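Living > Home > Small Repairs

The Drawer of Black Plastic Things

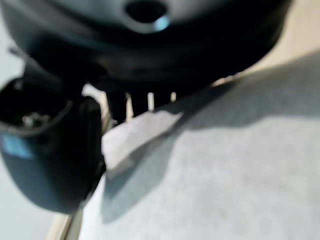
I have a kitchen drawer that I've been avoiding since we moved to Semden, and in March I finally pulled the whole thing out and carried it to the table. It weighs more than our cat. Inside was every charger, plug, adapter and mystery cord I've owned as an adult, all knotted together like something you'd drag up from a lake!

My plan was simple. Sort it, label it, be done by lunch. I laid an old gray towel down first so I wouldn't scratch the table, and tore up some scrap paper for labels. By 3 in the afternoon I had four piles and no lunch.

The trouble is that they all look alike. Black, shiny, a bit rounded at the corners, with a line of tiny print you have to tilt toward the window to read. I found the cord for a radio I gave away years ago. I found two identical plugs for the Zoubi, my poor old bread machine, whose own cord is attached to it and always has been. What were those plugs for? I still couldn't tell you.

So I called the repair counter at Rostness, the little hardware place down by the ferry road, and asked if they'd look at a bag of orphans. Bring them in, they said, everybody has a bag. They do, too! The man ahead of me had a shoebox.

I learned a lot in 30 minutes at that counter. Read the output numbers and leave the shape of the plug for later. Bent pins go in the recycling bin, however fond of the thing you are (I was weirdly fond of one). Wrap each cord loosely over your hand – never around the plug itself, where it kinks – and tie the label on before you put the thing down, while you still remember what it is. They also sell a nice flat cotton tape for tying, 200 inches to the roll, and I'm on my second roll.

The labels are my favorite part. I tried a fancy label maker once and gave up on it. Scrap paper and a soft pencil work fine, folded over the cord with tape on top. Mine say things like "hall lamp" and "blue speaker, upstairs." One of them says "1473???" after the only number I could read on it, and I've decided that one gets until summer.

The drawer closes now. There's even a bit of room at the front, where my husband has already put batteries and a single key, and I'm trying to be a good sport about it. Next up is the hall closet at my mother's place in Lostside, where she keeps the extension cords in a suitcase. She has asked me to bring tape.

Filed under: Home, Sorting Out, Small Repairs

More from Living
A Better Place for the Broom
What I Keep in the Car Now
Mending a Lampshade Without Swearing
Jars, Lids and the Ones That Never Match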